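Buler refurbished wired mouse, black

A good plain mouse for the home office, the school library or the spare desk that always ends up needing one. We buy these in from offices that are clearing out, and every one is wiped over, plugged in and tried on both buttons and the wheel before it goes in its box - so you may find the odd scuff, but it'll click as it should!

Sold singly or in packs of 6. Schools wanting 80 or more, do ring us at Kakgate and we'll sort out a kinder price.

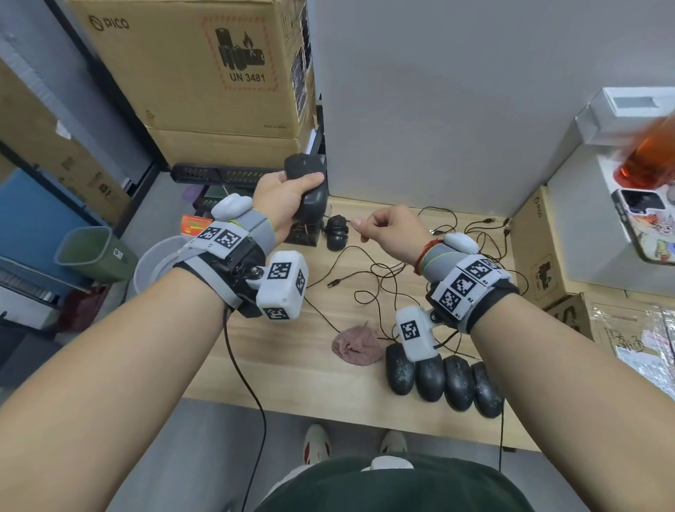 Black mice on the desk, dusty and scuffed.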